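An afternoon with the Skurar pair at Ratov, Ullilow
Posted November 19, 2024 in Visits

I had wanted to get out to Ullilow ever since Tumaini Temba gave a short talk to our group in August and passed a spare finger pad along the rows. I kept squeezing the thing and nearly forgot to hand it on. So when Ratov opened its doors for a visitors' afternoon I put my name down straight away, and I came home with a very full notebook.

Ratov is a small outfit that gathers handling recordings for people who train robot arms. Most of the building is desks and shelving, and the tour of that part was pleasant enough, but what I'd come for was at the end of the hall: the home station. It's where they run the Skurar pair, two hand-held grippers, one for each hand, that a person works by squeezing. The fingers close on whatever you're picking up and the camera on the tool takes it all in. The room is done up the way somebody would really live in it, bed and all, and the work happens on a big table with a flowery cloth over it.

Our slot was 60 minutes and Kanini Lukumay ran it. She looks after the pair day to day and she clearly loves the things. She started with the pads, and I'm glad she did, as I'd never given them a thought. They're ribbed and navy blue, and the ribs are what wear. New pads get a light rub with 400 grit paper before they go on, to take the shine off, then a wipe with a damp cloth and a while to dry. No solvent! Somebody tried it early on and the pads went tacky and picked up every bit of lint in the place.

The test for a fresh pair of pads is to pick up something smooth and rounded, hold it up in front of you, and tilt your wrist both ways. If it creeps, one pad is sitting proud and you take it off and seat it again. 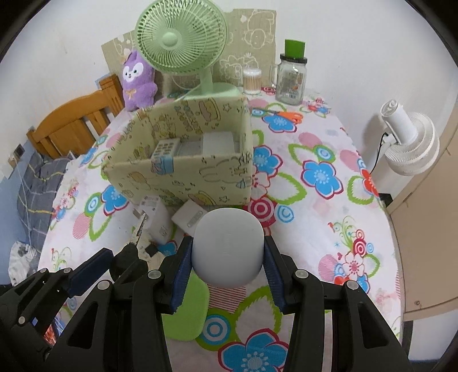 After the pads come the pivots. Each finger hangs off a set of black links with round silver pins through the joints, and the whole feel of the tool is in those pins. Kanini had us close a gripper very slowly with our eyes shut and say when we felt something. I felt nothing at all. The woman next to me said "there" and she was right, a tiny catch just before the fingers met. Kanini wrote it on the card hanging by the door and said it would be stripped that evening.

A strip-down goes like this, from my notes. Pads off first. Then the pins come out one joint at a time, never two, so the links can't swap sides on you (they look the same left and right until you try to put them back). Each pin is wiped and rolled on a flat plate to see if it wobbles. A bent one goes in the bin. The holes in the links get a dry brush, then one drop of light oil, and the joint goes back together before the next is touched. She does the left side of both grippers before the right side of either, which I didn't follow, and when I asked she said it was just how she'd learned it from Tumaini.

The pads are changed at 2000 closes whatever they look like. The tool keeps its own tally, and when she woke it up for us it read 298, so we were playing with fairly new ones.

Then there's the camera, and this was my favourite part. A knock that you'd never notice in your hand can shift the mount enough to spoil a morning's recordings. Before each run the operator closes the fingers on nothing and checks the picture against a saved one from the day the mount was set. The fingertips have to land in the same spot. If they don't, you loosen the mount, nudge it, nip it up and look again. I had a go at this and took far too long over it. You nudge it right, then tightening the screw walks it off again! The trick is to aim slightly off to the other side and let the screw bring it home. Anyone who has hung a cupboard door will know the feeling.

The lens gets a puff of air and a soft cloth, and never a sleeve. There's a sign about sleeves.

Setting out the table is part of the job too. Ordinary household stuff goes on it, a fabric basket with cartoon drawings all over it, some chargers, a couple of fans, a plush toy at the back. The operator stands where both grippers can get to the basket without the wrists crossing, and does a dry pass of the whole job with empty fingers first. Kanini is strict about that dry pass. It shows up a snagging cable or a stiff trigger while there's still nothing in the fingers to drop.

Chargers are a good workout for a gripper, I learned. They're hard and slick, and the weight is all to one side once you turn them. You want the pads flat on the sides and an even squeeze, and you want to stop squeezing harder the moment it's held. Beginners clamp down like mad (I certainly did) and that loads the pins sideways, and that's where the bent ones come from.

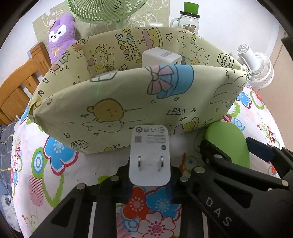
Charger held upright in front of the birthday-print basket, with the second gripper closed around a green object at right.

Working both hands together is harder than it sounds. I could manage either one by itself, but as soon as I had something in the right I forgot all about the left and let it drift. Tumaini came in partway through and told me to rest the second one on its object lightly and leave it there till the first had finished. Much better. I still knocked the two together once, and Kanini had the mount check up on the screen before I'd finished saying sorry.

There was tea afterwards and I got to ask a few of the duller questions. The trigger springs are bought in and last for ages. The tablecloth gets washed often and ironed flat, as a fold under an object can tip it just as you reach. Spare links are kept in pairs in small bags with the side written on, after a mix-up that cost them a whole day. They'd like a better way of storing the grippers overnight, and are hanging them fingers down for now so nothing rests on the pads.

If you go, wear short sleeves and ask to do the slow close with your eyes shut. I want another try at finding that catch. Sign-up for the next visit is through Ratov's front desk, and Kanini said groups of four are the easiest for her to fit around the table.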